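The small whiteboard makes a comeback

2018-05-24

The big whiteboard in the upstairs room at Tandwood came down in April. It had hung on the wall for years and nobody could get it clean any more. Old timetables showed through new ones, and a drawing of a floor plan had sunk so far into the surface that people had begun to write round it. It went out with the broken chairs. The question then was what to put up instead.

The answer was to put nothing up. Tandwood, a shared workspace and teaching centre on the edge of Orkville, bought small boards that stand on the table and can be carried under one arm. Each of its rooms now has one. The walls have been painted white and left alone.

Small boards are not new. Schools have used them for a long time, and plenty of kitchens have one by the fridge with a shopping list on it. What has changed is where they are turning up. Offices that spent money on large screens are buying them, and so are libraries, repair shops and people who work from a spare bedroom. Choo, the stationery shop on Orkville's main street, sold 198 of them last year. The year before it had kept a few on a bottom shelf next to the poster tubes.

The reason people give most often is that a small board makes you decide what to write. There is room for a number, a word or a short list. At Tandwood the boards are mostly used to show which group is at which table, or which step of a job a table has got to. A figure in black marker can be read from the door, and changing it takes a moment.

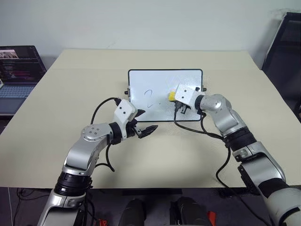
Where a board stands matters more than people expect. Flat on the table it catches the ceiling lights and gets covered by papers within the hour. Bolt upright it tends to go over when someone leans on the table. A slight backward tilt suits most rooms, and the far half of the table is usually the best place, where it can be seen over whatever is going on in front and is still within reach of a long arm. A pale, matt tabletop helps too. Glossy tables throw light up on to the board and make the lower part hard to read.

The frame is worth a look before buying. A thin one takes up less space and is easier to wipe right up to, though it gives less protection if the board is dropped on a corner. Thick plastic frames collect marker dust on the inside edge and need going round with a cotton bud. Black frames hide the smears that fingers leave and white ones don't.

Then there is the surface. The cheapest boards have a coated face that starts to hold on to ink after a few months of daily use. It shows first as a grey haze, then as specks that will not shift. Enamel lasts a good deal longer and costs more. Cirkia, which makes both kinds, sells its enamel board at 280 by the box of 10, and Choo will split a box for customers who ask. Tandwood bought coated boards for the first round and plans to replace them with enamel as they wear out.

Most of the damage comes from wiping. A dry hand or a sleeve moves the ink about and leaves a smudge, and once the smudge has been there overnight it is harder to get off than the writing was. A soft cloth is better. For marks that have set, go over them with fresh marker and wipe straight away, which lifts most of the old ink with the new. After that, use a cloth dampened with water and a drop of washing-up liquid, and dry the board properly. Kitchen scourers and cream cleaners take the shine off and should stay in the kitchen.

Markers are the other half of it. Black is the easiest to read and the easiest to remove. Red stains more than any other colour, and green is faint under warm bulbs. Store pens on their side with the caps pushed home, and throw out the ones that squeak. Tandwood keeps 2 black markers with each board and has stopped buying the mixed packs.

The old board left four holes in the wall upstairs, which were filled and painted over before the room was used again. The clock has been moved to the landing.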